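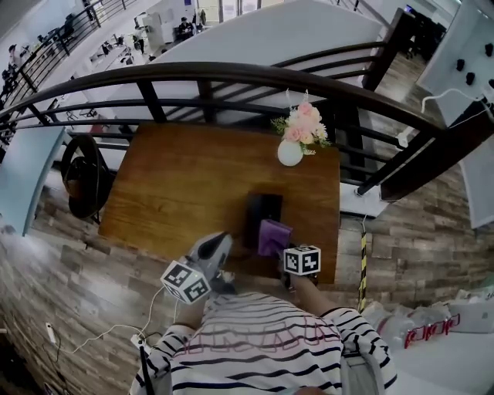 Forum > Home & Office > Cleaning and Care

Dust on black things, again

nandside_rhi
We've got a wooden table up on the landing at Nandside, next to the railing, and everything on it shows dust by lunchtime. The flowers I can live with. It's the small black box that drives me mad. I wipe it with a folded cloth and get streaks down the front. What are people using?

Leopold F
Microfibre, dry, folded in four. Turn to a clean side after each face. If you get streaks there's polish left in the cloth from another job.

tegwen75
Disagree with dry. Dry just moves it about on gloss black. Barely damp, then a second cloth. I paid 75p each for mine and they've done 34 washes.

Leopold F
Damp on a box when you don't know what it's made of is asking for trouble. Is it card, plastic, lacquer?

nandside_rhi
Plastic, I think. Samuel bought it for keys.

Aatos V
Then damp is fine. Hold the box still with your other hand or it will tip when you press on the front. Don't use fabric softener on the cloths, it leaves a film.

tegwen75
Thank you Aatos.

iolo_r
Is the landing open to the floor below? Ours is, and all the dust from the office comes up. Moving the table back from the rail helped more than any cloth did. For the artificial flowers I use a hairdryer on cold, outside.

nandside_rhi
Yes, open, with desks underneath. The table can't really move, it would block the way through. Will try damp and report back.

Leopold F
I still say dry first, to get the grit off. Then damp if you must.

Comments (3)

Karnero: Same trouble with a black printer. Damp worked.

R. Craddock: No softener, noted. I've been using it since February.

brerk_fan: What about the wood top? Mine goes cloudy.

Recent in Cleaning and Care
Getting wax out of a table runner
Brerkero cloths, pack of 1000, too many?
Rings on an oak top
Dusting a metal railing without gloves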